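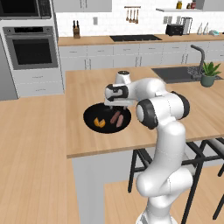 キッチンの島型カウンターと黒いフライパン

レトブリッジ(Letbridge)集会所 料理と語らいの会 四月例会 議事録

出席者 17名(うち初参加3名)
進行 エスマイル・アミニ(Esmaeil Amini)さん
開会 午後2時

1 はじめに
アミニさんから、冬のあいだ足が遠のいていた方々の顔がまた見られてうれしい、とのご挨拶がありました。初参加の3名にもひとことずつお話しいただき、うちお一人はトゥルンビー(Trurnby)からバスを乗り継いでのお越しとのことで、帰りの便に間に合うよう議事を少し早めに進めることを皆で申し合わせました(結局いつもどおり延びてしまい、申し訳ありませんでした)。

2 前回議事録の確認
前回の記録のうち、豆の煮込みの担当者名に誤りがあり、訂正のうえ承認されました。書記の聞き間違いです。お詫びいたします。

3 会計報告
繰越金は1,272クローネ。先月は香辛料の買い足しと、ふきんの新調がありました。ふきんについては「前のもののほうが水をよく吸った」というご意見が複数あり、しばらく洗って使ってみて、それでもだめなら次回また相談することになりました。報告は異議なく承認。

4 春の食事会について
会場はロルネス(Rolness)の旧校舎を第一候補とします。広さは申し分ないのですが、火口が4つしかなく、温かい料理をどこまで出せるかで話が長くなりました。主な意見は次のとおりです。
・汁物は各家庭で作って持ち寄り、会場では温めるだけにする。
・卵料理だけはその場で焼きたい。冷めた卵はさびしい。
・去年のように順番待ちの列が廊下まで伸びるのは避けたい。
・いっそ冷たい料理を中心にしては。ただし四月の旧校舎はまだ冷えるとの声あり。
話し合いの結果、汁物は持ち寄り、卵料理は会場で、その他は冷たいままおいしいものを各自一品、と決まりました。旧校舎の鍵の受け取りはアミニさんが引き受けてくださいました。日取りは先方の都合を伺ってからお知らせします。

5 タナセ(Tănase)家の漬物帳
タナセ家から、おばあさまの手書きの漬物帳をお借りできることになりました。古い言い回しが多く、分量も「ひと握り」「壺の肩まで」といった調子なので、まず読める方が声に出して読み、ほかの方が書き取る形で写しを作ってはどうかという提案があり、賛成多数で決まりました。きゅうりの章から始めます。キャベツの章を先にという熱心なご希望もあったのですが、漬ける季節の順にということでご納得いただきました。原本は集会所に置かず、毎回タナセ家にお返しします。

6 その他
・戸棚の一番下の引き出しがまた開きにくくなっています。力いっぱい引かず、少し持ち上げてからお願いします。
・緑色の蓋つきの鉢が先月から置いたままになっています。お心当たりの方は書記まで。
・お茶の時間をもう少し長くしてほしいとの要望があり、ほとんど全員がうなずいておられました。次回は休憩を議題4のあとに設けてみます。

7 次回
漬物帳の読み合わせ第一回と、食事会の持ち寄り品の調整。筆記用具をお持ちください。老眼鏡もお忘れなく。

閉会後、残られた方々でりんごの焼き菓子をいただきました。作り方を知りたいというお声が多かったので、ご本人の許しを得て、次回の案内に書き添えます。

記録 書記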